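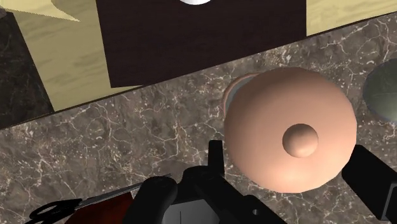

Teaching the planner to leave the scissors alone

I've been deep in the grasp planner for Flimwood all February, and I'm having so much fun with it that I keep forgetting lunch. Flimwood is my little kitchen simulator (marble counter, wood furniture, clutter dropped wherever the random seed says), and the job this month was the teapot.

Round things are tricky for a parallel gripper! From straight overhead a teapot is nearly a circle, so my old sampler thought every approach angle was as good as the next. It would happily pick one that swept a finger right through whatever was lying next to the pot. With scissors on one side and a dark round thing on the other, you really don't want that.

So I rewrote the scoring step. The planner now throws out 254 candidate grasps per object, and each one gets two checks: does the closed grasp hold, and is the path down to it clear? The second check used to run last. Moving it to the front made the whole thing quicker, which I did not expect, and I spent a happy evening with the profiler finding out why. Most candidates die on the path check, so the expensive contact math hardly runs anymore.

The marble gave me trouble too. All those white veins looked like edges to my segmentation, and I kept getting masks with little whiskers on them. Ronaldo Guimarães suggested blending in the depth channel before the mask step instead of after, and wow, what a difference. Whiskers gone, seven lines changed.

Still on my list:

Pull the collision margins out of the code and into the Stidia config file

Give the knob on the lid its own keep-out zone

Fix the replay viewer, which forgets the camera pose if you scrub backward

I'll push the branch once the replay bug is sorted. If you've got a nice trick for scoring grasps on rounded shapes, please leave a comment, I'd love to try it!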